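스케논 홈시네마 프로젝터 Virnitia 85

영화 한 편 보려고 거실 불을 끄고 담요까지 챙겨 앉았는데 화면이 흐릿하면 참 속상하지요. 버니티아 85는 그런 저녁을 여러 번 겪어 본 저희가 오래 붙들고 만든 제품입니다. 어두운 장면이 많은 스릴러나 SF도 인물 표정이 뭉개지지 않게 색을 다시 잡았고, 자막은 소파 끝자리에서도 편하게 읽히도록 손을 봤어요.

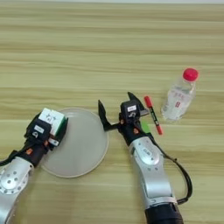
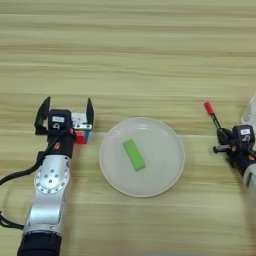

팬 소리도 많이 줄였습니다. 조용한 대사가 이어지는 드라마를 좋아하시는 분들이 특히 반가워하시더라고요! 화면은 최대 444cm까지 키울 수 있지만, 보통 거실이라면 그보다 조금 작게 쓰시는 편이 눈이 편합니다.

모델명: Virnitia 85
화면 주사율: 60Hz
기본 구성: 본체, 리모컨, 전원 케이블
별매: 카사도 천장 거치대, 타스타드 스크린
가격: 449,000원

토요일에 주문하시면 다음 주 월요일에 발송됩니다. 거치대는 색상별로 재고가 달라서 주문 전에 문의란에 한 줄 남겨 주세요.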